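Le grand tri du placard de l'entrée, en images

Publié le 6 janvier 2023

Bon, on y est ! Tous les ans en janvier je me promets de vider le placard de l'entrée, celui où atterrit tout ce qui n'a pas de place ailleurs, et tous les ans je referme la porte en vitesse avant que ça tombe. Cette fois j'ai tenu. Il m'a fallu 4 soirées (courtes, je vous rassure, avec thé et radio), un rouleau de sacs et pas mal de mauvaise foi au moment de décider ce qui partait.

Pour ceux qui débarquent, la page est dans la suite de mes galeries de rangement : peu de blabla, un petit mot par lot. Enfin, peu de blabla, j'essaie. L'an dernier vous aviez été plusieurs à me demander comment je choisissais quoi garder. Ma méthode est toute bête : je sors un petit lot, je l'étale sur la table, et je ne passe au suivant que lorsque chaque chose a trouvé une destination. Si je sors tout d'un coup, je me décourage et je finis par dormir à côté du tas.

Le premier soir, j'ai attaqué l'étagère du haut, la plus facile. Des sacs cadeaux pliés en quatre, trois bougies entamées, une guirlande Stekura qui ne clignote plus que d'un côté. La guirlande est partie, les bougies sont restées — je sais, je sais, mais il y en a une qui sent la figue.

Le deuxième soir, c'était le tour du carton « divers », et là je me suis bien amusée ! On y trouve de tout, le grignotage à côté du ménage, les restes de commandes à emporter, les petits achats faits parce qu'ils étaient jolis. J'aime bien ce moment où les choses sont posées côte à côte et où on se demande sincèrement comment elles ont pu vivre ensemble.

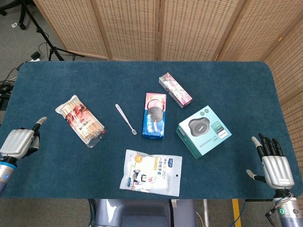
Les baguettes jetables vont dans le tiroir des couverts de pique-nique, avec la petite cuillère en plastique blanc. J'ai hésité à les donner, puis j'ai pensé aux soirs de nouilles quand on est nombreux et que personne n'a envie de faire la vaisselle. Les gants jetables descendent sous l'évier, près des éponges, là où on les cherche à chaque fois. Les biscuits, eux, rejoignent la boîte du goûter (enfin, ils sont censés la rejoindre, je ne promets rien).

Restait la boîte vert menthe, que j'aime beaucoup pour sa couleur. Je l'ai mise au bureau, sur l'étagère des appareils et des chargeurs, dans le bac Clukmont que j'avais acheté 30 euros et qui ne servait à rien depuis l'été. Il est trop profond pour les papiers mais parfait pour les emballages qu'on veut garder entiers.

Le troisième soir, les chaussures. Je passe vite, ce n'était pas glorieux. Une paire de bottes à ressemeler, des semelles neuves jamais découpées, et un pot de cirage tellement sec qu'il faisait un bruit de caillou quand on le secouait.

Le dernier soir, j'ai lavé les planches au savon noir et remis des paniers Plemomar en bas, un pour les écharpes, un pour les sacs de courses. J'ai collé des étiquettes, écrites à la main parce que l'étiqueteuse était... dans le placard, quelque part, et que je ne l'ai retrouvée qu'après ! La porte ferme sans qu'on pousse avec le genou, c'est déjà ça.

Prochaine galerie : la buanderie. Si vous avez une bonne idée pour ranger des cintres dépareillés, je prends, laissez-moi un mot dans les commentaires.

3 045 vues — 281 partages

Contact | Mentions légales | © Les Placards de Corrigan | Retour en haut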